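The board came in on the Plillescombe van with a tag tied to its handle that said only "dead?" Jeanie Morrison signed for it and carried it through to the white table at the back of the shop, where Seija Huttunen was eating a pear.

"Turbridge again," Jeanie said.

"Their teachers lean on them."

Seija wiped her hands and pulled the board toward her. It had been a training board at the night school for 15 years, and she had sat in front of it herself the first March it was there, learning which way a current goes. Mr. Tikkanen had taught the class. He made them start with the switches every time, before anyone was allowed near a cord.

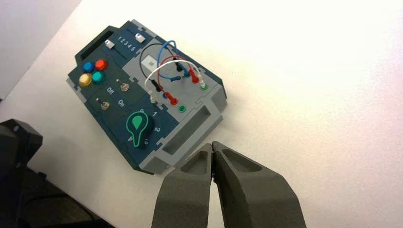

"They'll pay 600 for a new one," Jeanie said. "Sutetti sent them a quote. They want to know by tonight if this is worth keeping."

Seija didn't answer. She pushed the blue button, then the red, then the yellow and the teal. She turned the big black knob one number at a time and listened to it. It clicked the way it used to. She remembered Tikkanen's hand coming over her shoulder to turn it back to 0 – he never said anything, he just turned it back, and you began again.

"He died, you know," Jeanie said. "In the spring. It was in the paper."

"I know. I went."

Jeanie sat down on the other stool. The rain had started and the street outside was getting dark. She found the cords in the bottom of the box and handed them over when Seija held out her hand.

Black first, then blue. Seija didn't look at the sheet that had come with it. She put the red one in and took it out and put it in again lower down.

"Who's going to use it?" Jeanie asked.

"Whoever signs up. They get around 2 a term now."

"That's not many."

"There were four of us," Seija said, and reached for the last cord.

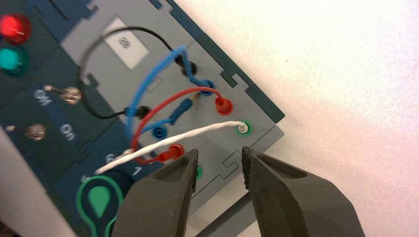 *The Turbridge board, red light on.*

Jeanie untied the tag from the handle and turned it over to the clean side. She looked in the drawer for a pen.

"What should I put?"

"Put that it wants a new fuse by Christmas," Seija said. "And put the knob back to 0 before you pack it."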